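Callavach stacking plates and bowl - our review after a few months of daily use

I have been meaning to write this one since November, when Declan Bolger finally talked me into replacing our chipped old stoneware. He had bought the Callavach set for his place and kept going on about the colors, and I will admit I was a little jealous every time we went over for supper. So I ordered a set through Hudec, picked the mixed colors (of course!), and we have been eating off them morning and night ever since.

First, the colors, since they are the reason most folks will click on these at all. They are cheerful without looking like a kid's birthday party. My favorite is the little bowl, a lovely teal-blue that looks good with just about anything in it - oatmeal, clementines, a handful of nuts while I cook. It has a nice shine on the inside, too, and I find I reach for it before anything else in the cupboard.

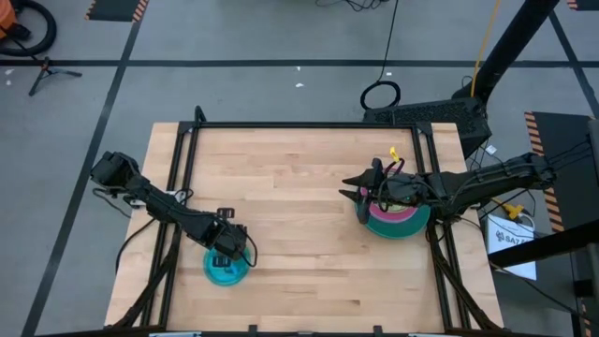 The teal-blue bowl, with green and pink plates stacked on the other side of the table.

Stacking is where I was most curious, because our kitchen is tiny and the plate shelf is the size of a shoebox. I am happy to say they do well. A smaller plate sits down nicely inside the rim of a bigger one, and you still get a band of the color underneath, so I can see which ones I'm grabbing. The whole pile lifts out in one go when I'm setting the table, and it's light enough that my mother, whose wrists bother her, can manage it too. 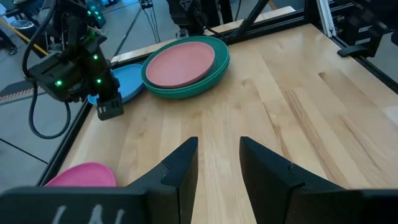
Salmon pink on teal-green, with a bright magenta-pink plate nearer the front. I love these together on the maple.

Now for the grumbles, and there are 2. The finish is more matte than I expected on the plates, and tomato sauce does like to hang around if you leave it overnight, so rinse them soon after dinner. And I do wish you could order single colors. Shona Paewai next door only wanted the sky blue and had to buy the full mix like the rest of us, though she has since traded me a pink one, so we're both happy!

I looked at the Gumitz plates before I bought these, and they're perfectly good, just heavier and a bit plain for my taste. If you have a small kitchen and like some color at the table, I'd go with the Callavach. I'm already thinking about a second bowl.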